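4. Changes in the work of demonstration staff

4.1 From kitchen tasks to recorded tasks

The second part of our study concerns the people who carry out the work from which handling systems learn. At Inilix, the firm that agreed to take part, household tasks are performed by hand in a shared work room, using hand-held grippers in place of bare fingers. Staff open and close appliances, move food items and set down dishes. The movements are later used to train automatic equipment that the client, Zarusbridge, intends to place in staff kitchens and small canteens.

Before the change, most of the people we interviewed had been employed in catering or in the preparation of ready meals. Their former duties were measured by output. Their present duties are measured by whether a task has been carried out completely, at a steady pace, and in a manner that can be used again. A full task set at the time of our visits consisted of 2,000 accepted repetitions, shared between five members of staff. Fixed work places have largely been given up: several people now work in one open room, with caps or head-worn cameras as part of ordinary dress, and move between tables as the task list requires.

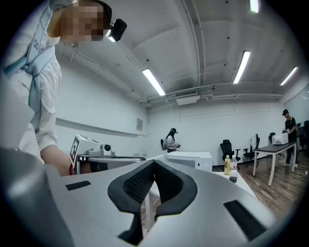

Does automation of this kind reduce the number of people employed? At Inilix it had not done so by the end of our study, although four posts in meal preparation had been replaced by posts in demonstration and checking, and the staff concerned had to be retrained.

The retraining was short and, in the view of those who received it, too short. Domnica Stoica, who moved from a canteen kitchen, described the first weeks as a period in which she "knew how to do everything and could do none of it". Holding an object through a tool removes most of the sense of touch. Workers reported that they had to learn again how firmly to grasp a soft vegetable, and how near to an oven door the hand could be brought before the body of the tool met the edge. Two of those interviewed mentioned tiredness in the wrist and forearm. The firm has since shortened the longest work periods, a measure which the staff had requested in writing.

4.2 Working close to others

A further change concerns the distance between colleagues. In the former kitchens each person had a station and seldom left it. In the work room, staff often lean over the same appliance, and a movement by one person may spoil the repetition of another. Informal rules have grown up in response. The person whose turn it is speaks first; others keep their arms back until the task has been called complete. Justinas Mägi, who acts as shift leader, considered these rules more useful than the written instructions – the latter had been prepared by the Bataineh office before any appliance had been installed.
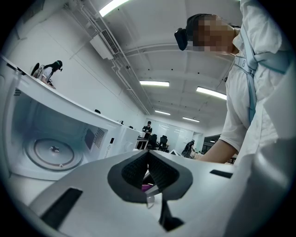 Figure 3. Hand-held gripper in use beside an open microwave; a colleague leans in over the work area.

The written instructions were revised on Oct 5, 2021. The revised text gives the shift leader authority to stop a session, and states that a stopped session shall not count against the person who was performing it. Staff regarded this second point as the more important. Under the earlier text, a spoiled repetition was entered under the name of the worker holding the tool, whatever the cause.

4.3 Skill and judgement

It is often supposed that demonstration work requires little skill. Our interviews do not support this view. The task of placing a vegetable on a plate before an oven, for instance, involves a series of small decisions: which hand should deal with the door, where the item should be held, and at what height it should be let go. 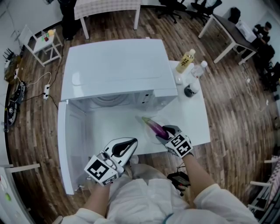
Such decisions were formerly made without thought, and the staff were rarely asked to account for them. They are now discussed at the end of each shift, and differences between workers are noted on a form known as the Fisari sheet. Aurel Ghiță, the longest-serving of those interviewed, valued these discussions but objected that the form has no space for reasons. "It asks what I did," he said. "It does not ask why the other way was worse."

The point has a bearing on pay. Posts in demonstration are graded with general kitchen posts, while posts in checking are placed one grade higher, although the two groups exchange duties several times in a month. The staff representative, Silviu Bratu, has asked for a single grade covering both. The management had agreed to consider the request in December, after the close of our interviews, and the outcome is therefore not reported in this paper.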